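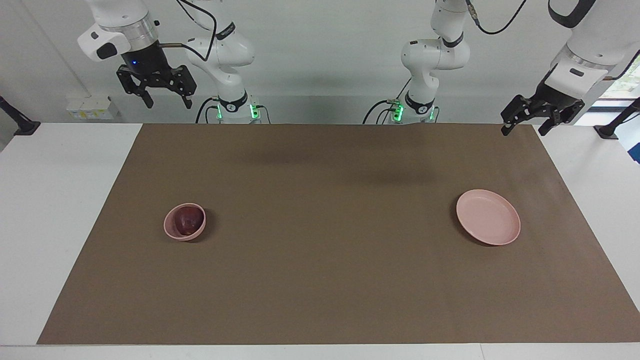
## Taking in a 1920s-style drop-waist dress

The Brultside costume party is in January and the theme is the twenties again. I bought a Wellora drop-waist dress in black, with fringe at the hem, and it was too wide through the body by a good margin. Notes on the alteration follow, mostly so I can repeat it on the second one.

The dress has side seams only, no darts. The lining is attached at the neck and armholes and hangs free at the hem, so both layers can be reached from below without unpicking anything at the top. I turned it inside out, put it on, and pinned each side from the underarm to the hip. Pin less than you think. The shape depends on the dress hanging straight, and a fitted waist turns it into a different decade.

I took 2 cm off each side seam, tapering to nothing at the hip band. Settings: straight stitch, polyester thread, a size 70 needle. The outer fabric is a thin polyester crepe and it puckered with the larger needle I had in the machine.

### Fringe

The fringe is sewn to a tape, and the tape is sewn to the dress in 8 rows. Only the top row crossed my new seam. I unpicked it for a hand's width on each side, sewed the seam, overlapped the tape ends and stitched them down by hand. Keep the strands out of the way with masking tape - low tack, and test it first.

The hem of the fringe was uneven as sold. I hung the dress overnight and trimmed it on Monday with long shears.

### Headband

The band that came with it was elastic with a glued feather, and the glue had let go. I replaced it with a velvet ribbon closed with two hooks. The feather is now sewn on through the quill, four stitches, so it can be removed for storage.

### Beads

I ordered a bag of 1000 glass seed beads from Avotiņš, the trim shop in Umville, and used 182 of them along the neckline. Backstitch every fourth bead. It took roughly an evening.

The second dress is the green one. It has a zipper in the left side seam, so all of the width will have to come out of the right, or the zipper gets moved. I haven't decided.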